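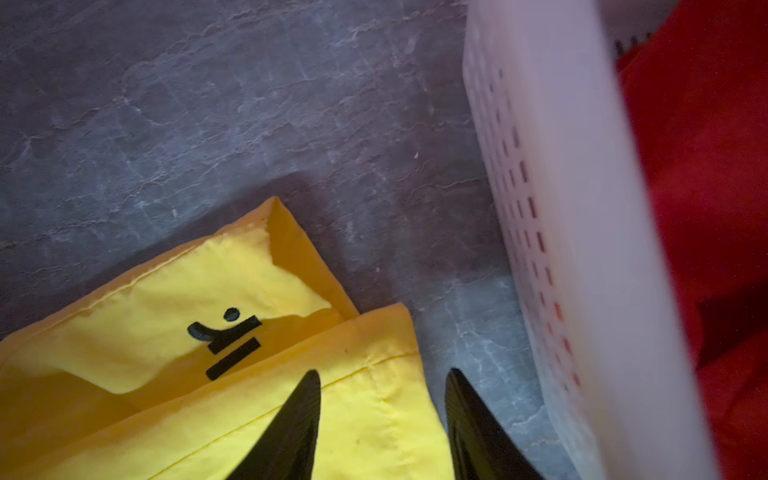 Home Ask Annelore Rocks Weather Bugs
Search the site Go
Filed under: Rocks and Dirt

How does mud turn into slate?

Hi, Annelore Fuchs again! I grew up near the old Udach quarry, so I get a bit carried away about slate - sorry in advance.

It starts as mud on the bottom of a sea. More mud piles on top, and the weight squashes it into a soft rock called shale. Then the land gets squeezed (really, really slowly!) and heated deep underground. All the tiny flat minerals line up the same way, like pages in a book, and now you've got slate. It can take millions of years.

Those flat layers are why slate splits into thin sheets. Try it with a stack of 100 playing cards - push a ruler into the side and they slide apart easily. Push down from the top and good luck!

Next time: why pumice floats.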